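Why Do We Have Thumbs?

Hold up one hand and touch your thumb to each fingertip. A thumb that can do this is called opposable. It lets you pinch small things and wrap your hand around big ones.
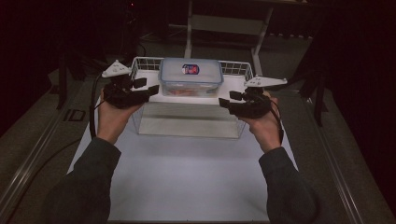 Rania Farah disagrees that thumbs do all the work. Try holding a jar with only a thumb, she says, and you will see how much the fingers matter.

Each thumb has two bones past the palm, and each finger has three. Most of the muscles that bend your fingers are in your forearm - long cords called tendons join them to the bones.

A clear box is smooth, so your skin helps too. Tiny ridges on your fingertips add grip.

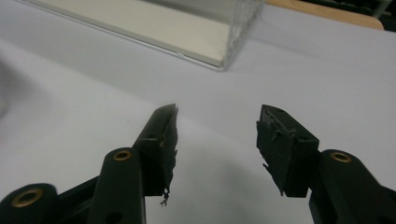 Try It Yourself

Tape your thumb to your palm and button a shirt. Stop after 3 minutes.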